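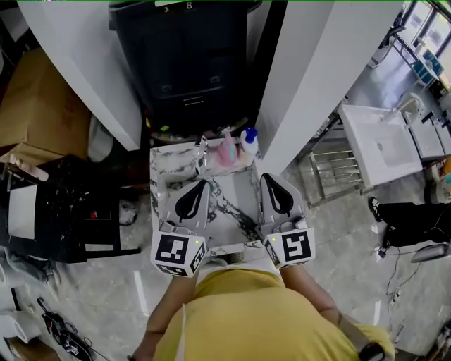 Figure 1. Left and right grippers in use at the marble-patterned cabinet, tap at the far end.

Keeping Yin alive: setting up and looking after a pair of hand-held grippers
Hongmei Kang
Final project report, Ristum placement, Pluvport
29 May 2022

1. What I was supposed to do

The project outline asked for "a study of end-effector upkeep in a domestic manipulation cell". In practice I was given a screwdriver, a bag of spare finger pads and custody of a pair of hand-held grippers called Yin. The pair had been in use since September and had already acquired a reputation. There is no Yang. I asked on my first morning and was told that everybody asks on their first morning.

Yin is carried by a person, one gripper in each hand, and used on ordinary bathroom and kitchen objects at the washing stations. The recordings go into Tindlow, our in-house software, which works out where each gripper was from the printed markers and where its fingers were from the encoder. If either answer is wrong the take is thrown away. My job was to stop takes being thrown away for reasons that could be fixed with a screwdriver, and to write down how, so that the next student doesn't have to work it out from the stains on the old notebook.

2. State of the pair when I took over

The left gripper closed properly and reported that it hadn't. The right gripper didn't close properly and reported that it had. Between them they averaged out to a working device, which may be why they had been left alone for so long.

I spent the first week only watching and logging. In that period we recorded 74 takes, of which Tindlow accepted 70. I was rather pleased with this until my supervisor pointed out that the four rejects were all toothbrush takes, and that we had recorded hardly any other toothbrush takes. A gripper that is excellent at everything except toothbrushes is a problem at a station built around a sink.

Three faults came out of the log. The pads on the right gripper were not seated evenly, so thin objects turned in the grip. The zero position of the left gripper drifted over a day. And the marker cubes had been refitted at some point by a person with strong hands and no torque driver, with the result that one of them could be moved with a thumb.

3. Pads

The pads are a black ribbed material that bends around whatever is held. They are consumables, though the old notebook treats them as heirlooms. Changing them is simple enough that I'd expected it to take a line in this report.

It takes more than a line. The pad goes on at its two feet, and it will happily seat on one foot while looking seated on both. Press the far foot home first, then the near one, then run a fingernail along the join. If the nail catches, the pad is up. I tried feeler gauges, a torch and a mirror before going back to the fingernail.

After any pad change, the gripper has to pass what I have been calling the toothbrush test. Close on the handle with the brush upright, hold the gripper level, then roll the wrist one way and back. The brush may lean. It may not turn. A fat object proves nothing: even with the right gripper at its worst, it would hold a shampoo bottle like a bulldog, and for months the bottle had been the only thing anyone checked it with.
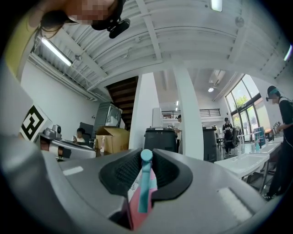 I also learned to do the test at the station and with the usual people in the usual places. At my bench the right gripper passed every time, as I was sitting down with my elbow on the table and breathing through my nose. At the sinks, with an operator standing and reaching forward, it failed straight away. The bench test had been measuring my elbow.

The brush should be gripped at the same height each time. I put a strip of tape round the handle of the test brush as a guide, and it was peeled off by somebody tidying. The second strip has a note on it, which is longer than the strip.

Pads want cleaning with a damp cloth at the end of the day. Soap gets into the ribs and stays there. I had assumed that water would be the enemy at a washing station and built a drying rack out of a coat hanger in preparation. Water turned out to be a minor nuisance. Dried liquid soap was the main cause of slipping after the pads themselves, and the coat hanger has gone back to being a coat hanger.

4. Zeroing the fingers

The encoder doesn't know where closed is until it is told. The old procedure was to squeeze the gripper shut and press the button in Tindlow, which sounds fine and is where most of the drift came from. New pads are slightly proud of where worn pads would be, and people squeeze differently. My supervisor squeezes as if the gripper owed her money.

The procedure I ended up with is duller:

1. Clean the pads and check that both are seated.
2. Open the gripper fully and let go. Wait for the reading to settle.
3. Close until the pads just touch along the ribs. Stop there.
4. Set zero in Tindlow.
5. Open and close again, slowly, and check that the reading comes back to zero without help.
6. If it doesn't, do not set zero again. Find out why.

Step 6 was added after I reset the left gripper over and over one afternoon and then found hair wound round the pivot. Mine, judging by the length. I now tie it back, and the pivot is on the weekly list.

Do both grippers even if only one has been touched. The pair is recorded together, and a good right hand with a bad left hand is the same rejected take as two bad hands.

5. The marker cubes

Each gripper carries a white cube near its base with square black patterns on the faces. Tindlow needs to see these clearly and needs them to be exactly where it thinks they are. The second condition is the one that had been forgotten.

The loose cube was the left one. I removed it, cleaned out a surprising amount of old glue (the notebook mentions no glue), and refitted it with the proper screws. I then refitted it again the right way round. A cube has more wrong ways round than you would think possible, and several of them give a recording that plays back perfectly well with the gripper facing out of the operator's back. We kept one of these takes for morale.

After that the routine is: push each cube gently from the side with one finger before the first take, and look at the printed faces for scuffs and soap. Wipe with a dry cloth only. I used surface cleaner once and took the edge off a black square, which cost us a new print and cost me the right to choose the cleaning products.

The free-standing marker boards get the same wipe, and should be left where they are. They look like things that could be moved to make room for a mug. 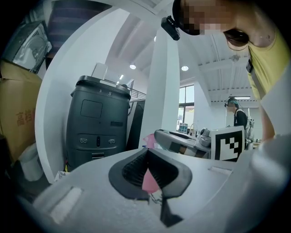 Glare was the other marker problem. On bright days the light from the tall windows lands flat on a cube face when the operator turns a particular way, and Tindlow loses it for as long as the turn lasts. I tried matt spray on a spare print, which worked and also curled the paper. The present cure is to ask operators to shift their feet. It costs nothing and is ignored by lunchtime. A matt printed label on order from the print shop should be the proper answer, and I'd like whoever follows me to chase it, as I have been chasing it since before I knew what it was for.

6. Cables and charging

I have little to say here that isn't a complaint. Cables collect on the floor at the edge of the station, and every one of them is needed by somebody. I labelled Yin's at both ends. Labelling at one end, as tried by my predecessor, means you know which cable you're holding and nothing about where it goes.

Don't wind the leads tightly round the grippers at the end of the day. The right one had a kink just behind the connector from exactly that, and it explained two dropouts that I'd blamed on the software in an email I would quite like back.

7. Results

With new pads, the new zeroing routine and both cubes fixed, I logged a second week on the same tasks, this time with more toothbrushes in it. We recorded 79 takes and Tindlow rejected two. One of those was a lost marker in bright light. The other was me, zeroing the left gripper in a hurry with my own procedure taped to the table in front of me.

I can't claim that this is all down to the upkeep. The operators had another week's practice, and they knew which week I was hoping would look good. The toothbrush result is the part I trust most. Before the pad work, the right gripper failed the roll test at the station every time I tried it, and it has passed every time since, with one exception on a morning when the pads hadn't been cleaned.

8. Still open

The left gripper has a faint click at the end of its travel. It has no effect on the reading that I can find, and I took it apart twice looking.

Pad life is unknown. I changed the pads by date, when it ought to be by use, and Tindlow already stores enough to count closures if somebody writes the query.

The spare pads are in the bottom drawer of my bench, in the box marked BATTERIES. The batteries are in the box marked PADS. I meant to swap the lids.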